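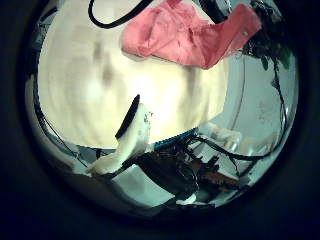

DREMEN, February

The cloth is salmon pink, and the woman who sells it would like me to stop calling it a rag.

"A rag is something you had already," she says. "You tore up a shirt. This was made to do a job."

The job is wiping things and covering things, and I tell her I have a drawer at home full of torn-up shirts that do both. She has heard this before. She runs Stollik, a small supply business that sells one product, a reusable cloth it calls the Semaan, to offices, workshops and lately to people cleaning their own kitchens. We are talking in a workroom with a desk, a computer and crowded shelves, where one of the cloths has been put over a big cream-white surface. It has wrinkles in it. I ask whether it is meant to have wrinkles.

"It's cloth," she says. "Of course it has wrinkles. If I ironed it for you, you'd write that I ironed it for you."

She is probably right about that.

Stollik's pitch is simple. Stop buying paper towels, buy a pack of 20 cloths at $5 a cloth, and wash them. The leaflet says each one will last 24 months "in normal use." I had that line underlined before I arrived, and I asked about it first, because a hundred dollars is a lot of money to spend on something that lives under a sink.

What is normal use?

"Two or three times a week, washed once a week, warm water, no bleach."

And if I use it every day?

"Then you get less out of it. I'm not going to pretend otherwise."

The leaflet pretends otherwise a little. It doesn't mention bleach until the back, and the two or three times a week isn't in there at all. She picks up a copy while I say this, reads both sides and puts it down. She says a new one is being printed. I ask if the 24 months will be on the new one and she says yes, with the washing instructions moved to the front.

The number came, she says, from keeping track of returns and complaints. That's a different thing from a test, and I say so. A customer whose cloth falls apart after a year may just throw it away and never write in. She agrees that this is possible. She doesn't think it happens much.

"People complain about everything," she says. "I had a man write to me about the smell of the envelope. If the cloths were failing, I'd know."

I'm less sure. I've owned plenty of things that failed, and I can't remember writing to any of the people who made them.

We move on to the covering. This is the newer half of the business and the half I understand least. Customers are told to leave the cloth over a surface between jobs to keep the dust off. It looks fine on something flat. On something round, it does what any cloth does and slides around until it has found a place to sit.

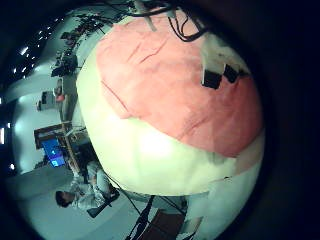

"You have to tuck it," she says, when I bring up the sliding. "It doesn't grip on its own. Some customers clip it, some tape it down. We don't sell a clip."

Why not?

"Because then you'd be asking me why I'm selling you a clip."

She also doesn't claim that covered things stay cleaner for any set length of time, which I'll give her credit for. A competitor, Lason, does print a claim like that on its box. I called Lason to ask how they had arrived at it and was told that someone would call me back, and so far no one has.

My other question was about the color. A salmon pink cloth seems like a strange choice for something that is going to meet coffee and machine oil, and every dirty mark I could think of would show. She says that was the idea.

"If it's gray, you can't tell it's dirty, so you keep on wiping with it. You're moving dirt from the desk to the counter. With this you look down and you know."

It's the best argument she makes all afternoon, and it cuts against the 24 months. A cloth that shows every stain is a cloth people will get tired of looking at long before it wears out. Does she count a stained cloth as a finished one?

"No. Stained is fine. Holes is finished."

And do her customers see it that way?

"Some of them." She thinks about it. "The workshops do. The kitchens, no. Kitchens want it to look new."

She has sold over 3,000 of the cloths so far, she says, mostly in and near Dremen. When I ask how many of those were repeat orders she tells me she would have to look it up, and then doesn't look it up. I asked again by e-mail later in the week. She replied the same evening that the repeat customers are "mainly the workshops," with no figure attached.

I did get to handle one. It's softer than I expected and a bit thinner. It folds up small. I wiped some dried coffee off the lid of my travel mug and the coffee came off, though I'd wet the corner first, and I think a wet shirt sleeve would have managed it too. I said this out loud.

"Then use your sleeve," she said. She wasn't joking, I don't think. She seemed a little fed up with me by then - I had been there since one o'clock and it was getting on for three.

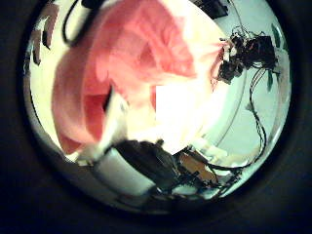 Washing, drying and the edges

The edges are where I would look first if I were buying. On the cloth she gave me the hem was a single line of stitching, and at one corner a thread had already worked loose. She cut it off with scissors and said it wouldn't run.

"They all have a thread or two. Cut it, don't pull it."

The drying instructions say to hang the cloth or use low heat. I asked what high heat does. Shrinks it, she says, "but evenly," and she holds her hands apart and brings them in a little to show me how much. She has never measured it. She suggests that I put mine in a hot dryer and let her know.

So it has been through the dryer four times, on high. It is smaller, and no longer quite square, so I would argue with "evenly." The cut thread has stayed put. I've washed it twice with bleach as well, against the back of the leaflet, and the pink has gone blotchy along one side. It still wipes.

I told her all of this by e-mail. She wrote back that bleach isn't normal use.

I haven't ordered the pack. A single cloth at $5 I might consider, but Stollik doesn't sell them singly, and when I asked why, she said postage.

Household > Cleaning > Interviews

Filed under: Worth the Money?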